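件名: Re: [okashi-bako 1546] お菓子の仕分け、みなさんどうしてますか

アハターベルクです。こんばんは。
返事がすっかり遅くなってごめんなさい、読んですぐ書こうと思っていたのに、下書きのまま三日も寝かせてしまいました。

Leandro Goicoechea さん:
> はじめて投稿します。Stidstead に越してきて半年です。
> 職場や親戚からもらうお菓子が家じゅうに散らばっていて、
> 戸棚を開けるたびに小袋が落ちてきます。
> 缶に入れると何が入っているか忘れるし、
> 出しっぱなしだと全部その日のうちに食べてしまいます。
> みなさんは小袋のビスケットをどうやってしまっていますか。

わかります、わかります! 落ちてくるんですよね、小袋。しかも必ず足の甲に。うちも三月までまったく同じ状態で、食器棚の上、電子レンジの横、なぜか靴箱の中からも一枚入りのクラッカーが出てきました(靴箱のは食べませんでした、念のため)。

で、うちのやり方です。たいしたことはしていません。

まず、全部いっぺんに丸テーブルに出します。これは台所の調理台ではだめで、丸テーブルがいいんです。ぐるっと回りながら手を伸ばせるし、椅子に座ってもできる。うちのは赤いさくらんぼ柄の緑と白のチェックのクロスがかけてあって、娘には「おばあちゃんちみたい」と言われていますが、粉が落ちてもさっと拭けるので手放せません。家族には、この作業の間だけテーブルでお茶を飲むのを禁止しています。飲むと食べるから。

> 賞味期限の順に並べるべきでしょうか。それとも種類別?

これ、前に Leitner さんが詳しく書いていましたよね。過去ログの500番あたりだったと思って探したら全然違う話(干し芋の白い粉の件)でした。見つけた方がいたら教えてください。

わたしは最初、種類別にしていました。甘いの、しょっぱいの、クリームがはさまっているの。見た目はきれいなんですが、結局好きな種類の列だけ減っていって、しょっぱい列が化石になります。それで今は期限順に変えて、近いものほど手前。同じ月のものの中では適当です。細かくやりだすと夜が明けます。

期限の印字が読みにくい袋がときどきありますよね。バーコードの横に薄い灰色で打ってあったり、折り返したところに隠れていたり。そういうのは、読めたときに油性ペンで大きく月だけ書いてしまいます。9月なら「9」。年は書きません。年をまたぐほど残ったことがないので……と言いたいところですが、一度だけありました。しけってはいなかったです。味はちょっと段ボールでした。
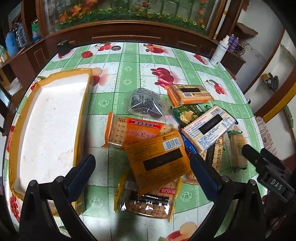
入れ物の話に戻ると、缶はわたしもやめました。中身を忘れるというのは本当にその通りで、うちでは缶の中のものは存在しないのと同じ扱いになります。いま使っているのは段ボールの箱のふたです。箱のほうじゃなくて、ふた。浅いから重ならないし、上から一目で全部見えます。内側に白いクッション材が貼ってあるふたなら割れやすいクラッカーにちょうどいいので、通販の箱を捨てる前に一度見てみてください。わたしは去年、Cloltitz で買った花瓶の箱のふたを取っておけばよかったと今でも悔やんでいます。

ふたに並べるときは、四角い袋を寝かせずに立てます。本棚みたいに、背中が上。丸いクラッカーの入った透明の袋はどうしても立ってくれないので、端っこに寝かせます。両端をひねった長い棒みたいな包みのものは、いちばん外側の縁に沿わせると収まりがいいです。あの長いのを真ん中に入れようとすると全部やり直しになります(経験者談)。

> あと、個包装を外袋から出すかどうかで妻ともめています。

うわ、これは夫婦の問題なので口を出しにくいんですが、わたしは出さない派です! 外袋に原材料が書いてあるでしょう。甥がごまを食べられないので、遊びに来たときに見せてあげられないと困るんです。それに、中国語や韓国語のお菓子をいただくと、わたしは外袋の絵がないと中身がさっぱりわかりません。赤い字がおいしそう、くらいしか読めない。
うちの夫は出す派で、ゴミが先に片づくのがうれしいんだそうです。まあ、それもわかるんですけどね。折り合いとして、残り4個になったら出してよし、ということにしています。奥さまに提案してみてください。

あとは置き場所かな。ふたごと、目の高さより少し下の棚に入れています。高いところは絶対だめです、また落ちてきます。それから窓際もやめたほうがいいです。チョコのかかったのが夏に全部くっついて、一枚の大きな板になりました。おいしかったけど、分けるのにパン切り包丁がいりました。

「全部その日のうちに食べてしまう」ほうの対策は、すみません、うちにはありません。Gurnis の会で聞いた「小皿に今日の分だけ取る」というのをやってみたものの、小皿がだんだん大きくなっただけでした。どなたか成功した方、ぜひ書いてください。

そうそう、テーブルクロスの件で前にわたし宛てに質問をくださった方、1768番のメールにお返事を書きましたのでそちらをどうぞ。裏が起毛のほうです。つるつるのは滑って、袋を立てるそばから倒れます。

ゴイコエチェアさん、もし仕分けをやってみたら、どこからいちばん変なものが出てきたか教えてくださいね。うちの靴箱に勝てるかどうか。

それでは、お湯がわいたのでこのへんで。

Lucinda Achterberg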